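Senan Dolan answers the phone on the second ring and apologises straight away for the kettle, which is making a racket behind him. He has been translating novels and stories for most of his adult life, and his latest, a long family saga called Trunusia, came out this spring from the small press Wonska. It runs to 2,576 pages in the original, spread over six volumes, and he has now brought the first two of them into English. We had agreed on half an hour. We talked for the better part of the afternoon, and I can't say I was sorry.

He grew up, he tells me, in a house with very few books and a great many opinions. "My mother read the same three or four paperbacks until the covers came off, and then she read them without covers. I think that's where it started, if I'm being truthful. I learned that you could go back to a book and it would have changed its mind about you."

The languages came later, through a job he took at 19 on the ferries, washing pots. The cook spoke to him in one language and swore at him in another, and Senan went home at the end of the season able to do a fair bit of both.
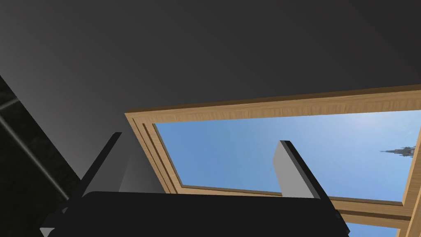
"I didn't set out to be a translator," he says. "I set out to read one particular book that hadn't been put into English, and I was too stubborn to wait for somebody else. So I sat down with a dictionary and got through a page a night, and some nights it was half a page. By the time I'd finished I had a stack of notebooks and a very bad English version, and I thought, well, I could make that less bad." He spent another two years doing so. It was never published, and he says he would pay good money to keep it that way.

Trunusia was a different sort of undertaking. It follows the Vurkard family through a long run of marriages, lawsuits and feuds over a stretch of river, and almost every chapter has a meal in it. I asked him whether the food had been a pleasure to translate, and he groaned so loudly that I had to move the phone away from my ear.
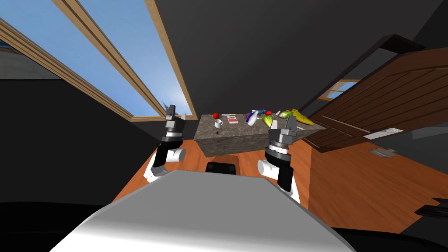 Food, he says, is where a translator is most easily found out. The author will give a dish its village name and trust the reader to know that it is what you eat after a funeral, or what a mother-in-law serves when she wants you gone by dark. Footnotes kill it, and swapping in something English is worse – he once read a version of a mountain story in which everybody sat down to shepherd's pie. Furniture is nearly as bad. Think of a window and a stone-topped table in the same room, he says, which sounds simple enough until you learn that the author has a separate word for a table you knead on and a table you eat at, and that half a chapter's worth of bad feeling hangs on a guest choosing the wrong one. "I spent 12 days on that table. My wife asked me to stop bringing it up at dinner."

So what did he do in the end? "I let the grandmother tell him off. In the original she only looks at him. I gave her five words, and I wrote to the author first to ask if I might. She wrote back one line, saying the grandmother would have said it anyway."

That exchange clearly still pleases him. He has worked with authors who wanted to see every comma and others who never answered a letter, and he is fond of both kinds, though he admits the second kind makes for an easier December, when his deadlines always seem to fall.

We got on to the business of reading aloud, which he does with every draft, start to finish, walking up and down the hall. He does the voices too, I was glad to hear. The eldest Vurkard brother has a touch of his old headmaster about him, and the lawyer, Hou, is done in a whisper because Senan had a cold the week he first appeared and never managed to hear him any other way.

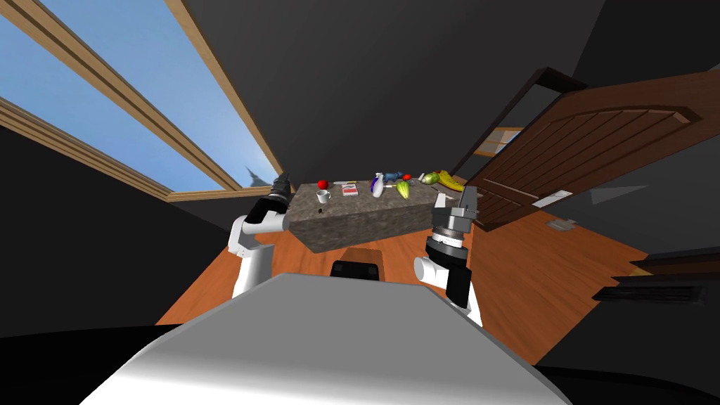
"You catch such a lot with your ears," he says. "A sentence can look perfectly respectable on paper, and then you say it and there's a great lump in the middle. If I run out of breath, the reader will too. Unless the author wants you out of breath, and then of course you have to go back and make sure the lump is in the right place!"

I wondered whether he ever tired of spending so long inside somebody else's sentences. He went quiet for a bit, and I could hear him pouring the tea at last. "I get tired of myself," he said. "I get to the end of a day and I've used the word 'rather' nine times and I could throw myself in the canal. But the book, no. I've lived with these people for years now. I know who's going to die in volume five, and I've been putting off reading that chapter again."

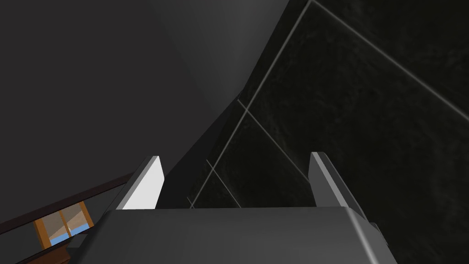 Pale and dark in close company.

He has the third volume on his desk now and hopes to hand it over before the winter. After that there are three more, and he is cheerful about how long they may take. His advice to anyone starting out is to pick a short book, preferably one with no meals in it, and to find a friend who will listen to the same paragraph several times without sighing.

Before we hung up he asked what I was reading myself, and then kept me on for another quarter of an hour about it. I have since ordered two books on his say-so.

The first two volumes of Trunusia are out now from Wonska. This conversation took place on July 28, 2025.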